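Review: Trumine paired hand grippers, four months at a sorting bench

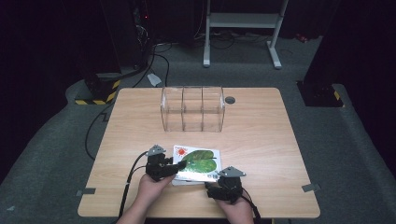 Both grippers at a book, with the three-compartment clear box at the far side of the table.

Farías handles returned books for mail-order sellers. The titles that come back in odd sizes, thin picture books above all, are still sorted by hand. In June we leased one pair of Trumine grippers to record that handwork as training data for an automated sorting cell. I run the bench and have no ties to the manufacturer.

Each gripper is held in one hand and carries a gray triangular marker plate on top. Both are cabled. Setup took 44 minutes on the first morning, most of it calibration, and takes under ten now.

Grip. Thick paperbacks are easy. Thin books with glossy covers are the weak point. The fingers need an edge to get under, and on a flat table there isn't much of one. Most operators end up using one gripper at the left edge and the other near a lower corner, then tilting. Placing a book upright in a divided box is slower than lifting it.

Tracking. Good as long as the marker plates face up. Wrist rotation past a certain angle drops the track and the take has to be repeated. Of our first 853 takes, 649 were accepted. The rate has improved since, mainly through operator habit.

Cables. My main complaint. They pull slightly on the wrist at full reach, and the left one tends to lie across the work area. We put tape strips on the front edge of the table as hand start points, which helped repeatability but did nothing for the cables.

Effect on the job. Hạnh Nông sorted returns for six years before moving to this bench. Her output is now measured in accepted takes. She reports less lifting and more forearm fatigue, and we cut sessions from 50 minutes to 30 as a result. Renata Benítez, on the late shift, wanted the pay grade settled before she signed on. It was, one step up, but only for the length of the project. What the sorters do once the cell is running has not been put in writing. Anyone buying this kit should budget time for that discussion.

Durability. One finger pad replaced after roughly 4000 grasps. The part arrived in three days.

Compared with the Hutetti pair we had on trial, the Trumine is heavier and holds calibration longer. I would lease it again, with longer cables.

Rating: 3.5 out of 5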